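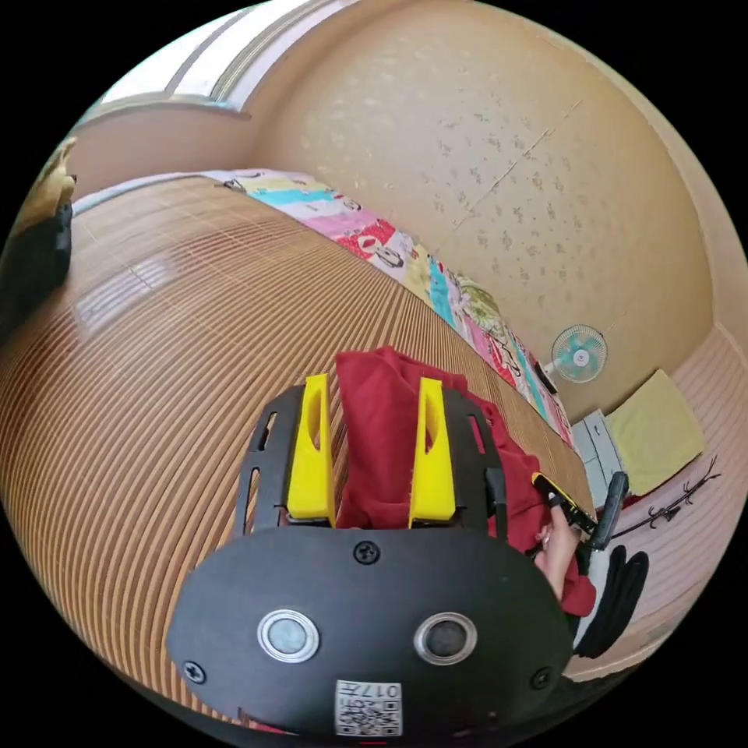
Craig Yule wants to know why anyone would put slatted bamboo on a floor where laundry gets handled, when every gap collects lint and every edge catches a thread. Fair question. Thread follows.

First, terms. A slatted bamboo mat is a row of flat strips held together by something. The something varies: a fabric backing glued across the whole underside, a few cords, or a mesh. Most of what goes wrong with these mats goes wrong there and gets blamed on the bamboo.

Mine is a Flatis. Glued mesh backing, cloth binding on the edges. Bought at Lopes, the old location, before they moved the flooring upstairs.

Lint. Yes, it collects. The gaps run one way, so clean one way. Vacuum along the slats with the brush roller off. Going across them pushes lint down to the mesh and flicks the rest into the next gap.

If your vacuum has no switch for the roller, use the hard floor head. If it has no hard floor head, a soft broom along the slats does most of it.

Snags. This is the part Craig has right. A strip with a raised fiber will take hold of any loose weave you drag over it. Lift cloth straight up. Do not pull it sideways, least of all across the grain, and do not use the mat as a sorting surface for knits.

Finding raised fibers: take an old nylon stocking, put your hand in it, and run it lightly over each section in both directions. It stops where the problem is. Mark with masking tape and keep going.

Fixing them: 240 grit is too coarse for a finished strip. I use a fine sanding sponge, dry, along the grain, light pressure. Wipe with a barely damp cloth. Then a dab of whatever clear finish you have, thin, on a cotton swab.

I did 4 spots last October. One has needed doing again.

Color transfer, for the person who asked about the red one. Dark red cloth is the usual suspect in any laundry, and bamboo is pale enough to show it. The risk is damp cloth left sitting. A dry cloth in a heap for an afternoon has never marked anything here.

Test before you trust it. White rag, damp, pressed on an inside hem and held there while you count off a minute. If the rag comes away pink, that item does not go on the mat wet. It does not go in with the whites either, but you knew that.

If you already have a stain: cool water and a drop of dish soap on a cloth, wrung out hard, blotted. Repeat. Skip the bleach. On my test strip it took the finish off before it took the dye out, and the strip then went a different yellow from its neighbors.

Water in general. The strips tolerate a splash. The glue under them is less forgiving. Mop with a cloth you have wrung until it stops dripping, then prop the mat on edge to dry, slats vertical so the water runs down the gaps.

Do not dry it flat over a radiator. The strips cup, and they stay cupped.

Reply from below: does it slide? On a smooth floor, yes. The mesh backing has almost no grip. I have a Romia pad under it, the open-grid type, trimmed 2 inches short of the mat on every side. Trimmed flush, it creeps out and collects its own lint.

Solid rubber pads hold better. They also trap moisture between floor and mat, and a few of them discolor vinyl. Check what your floor is before you buy one.

Folding. I keep saying this and people keep asking. A slatted mat rolls in one direction only, like a window blind. Roll with the slats facing out so the backing is on the inside of the curve. Against the slats it will not roll at all, and if you force it you will hear it.

Storage: rolled, upright, tied loosely with cloth tape. No rubber bands. They perish, and then you have rubber in the gaps.

Cost, asked twice. The mat and the pad together, 279, and the mat was most of it. You can pay a good deal less for the corded type. On those the cords wear through at the ends first, and after that the strips walk out sideways. I went through 3 of them before the Flatis, so add that up however you like.

Someone recommends Tudum fabric guard on the cloth side of the problem. I have used it on cushion covers. It slows down spills. I would not expect it to hold dye in, and I have not seen the label claim that it does.

Would I put the same thing down again? In this room, yes. It's cool underfoot, it dries quickly if you treat it as above, and I can see what has fallen on it. With a cat that claws, or if you fold a lot of lace or loose knit, get a flat woven cotton rug and wash it.

Correction to the vacuum post: with the glued type, also turn the suction down a notch near the binding. Full suction lifts the cloth edge, and once the glue line there lets go it keeps going. Fabric glue, a heavy book on top, leave overnight.

Craig replies that he is keeping his rug. Noted. Which way does the weave run on it, and is there a pad underneath?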